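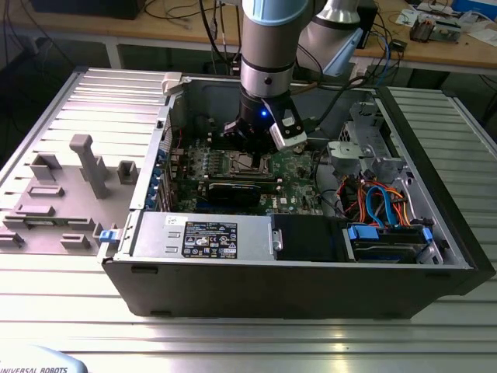 Tower on its side, cover off

Pirihi home computing list
From: Lindsay Rewi
Date: August 14, 2025
Subject: Re: used tower for the family photos?

Hi Katia and everyone,

On the earlier message, Katia Sartori wrote:
> I've got my mother's slides scanned at last, plus everything off three
> old laptops, and it's all sitting on one external drive that clicks
> when it gets warm. Hamish says buy a used office tower and stick
> drives in it. My sister says pay for online storage and be done.
> I'm in a small apartment and I don't want a jet engine in the living
> room. Does anybody here do this at home? Is it a pain?

First thing, before you read any further - copy that clicking drive onto something else tonight. Anything at all. A borrowed drive is fine. I lost a whole year of pictures to a drive that clicked, and I'm still mad at myself.

OK. I do this at home, and have since a year ago January, so I'm happy to tell you how it's gone. I'm with Hamish on this one, mostly! I bought a used tower from Fatum, the secondhand place out in Gernar, and it came to 385 with a bigger power supply than I needed and no drives. You can go a lot cheaper. I wanted room inside because my hands are big and I hate those tiny cases where you have to take out the one thing to get at the other thing (my old one drew blood every single time).

Some answers to what you asked, and a few things you didn't.

1. Noise
Mine was loud out of the box. Two things fixed it. I swapped the case fan for a larger, slower one, and I moved the whole business into the hall closet with the door open a crack. The drives still grumble when they wake up. If your closet shares a wall with your bed you'll hear them, so try it for a night before you run any cable.

2. How much computer you need
Way less than the sellers will tell you. Handing out photos to a laptop and a phone is light work. Spend the money on drives. I'd ask what kind of memory it takes, though, and whether there are free slots, as some of the older server-type boards want a kind that costs more than the machine did. 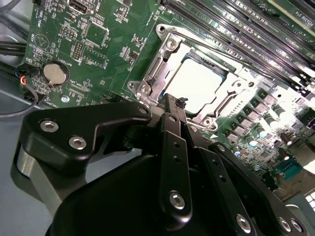
3. What to check when it arrives
Open it up before you plug it in. Shipping knocks things around, and I found a loose drive cable in mine. Push on the cards and the memory, gently. Leave the processor alone unless you have a good reason to be in there. Rasa Rätsep posted a nice long checklist on here last winter and I followed it line by line, so look in the archive for that.

4. The sorting
Oh boy. This is the pain part, since you asked. I had about 3000 pictures and thought I'd be done in a weekend. I use Gramura to find duplicates, and it turned up 527 of them on the first pass, most of them my brother's boat. Name your folders by year first and then by whatever happened. I started out with names like "misc new 2" and regretted it. 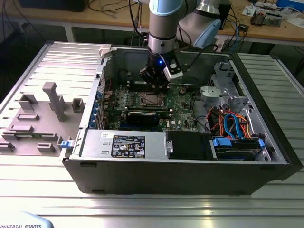
And do get your sister on board with at least a bit of online storage. I keep a second copy of the best stuff there and a third on a drive at Lindsay Cosgrove's house (yes, the other Lindsay, we get each other's mail). A tower in the closet won't help if the closet floods. I swap the drive at her place when I go over for dinner, so it's always a few weeks behind, and I can live with that.

As for power, I have mine go to sleep after 20 minutes and it wakes up when I open the photo folder. There's a wait. My husband complains about the wait.

If you end up going to Gernar, let me know ahead of time and I'll ride along. I need a longer network cable anyway, and Hamish Donnelly still owes me a screwdriver set if he's reading this.

Lindsay R.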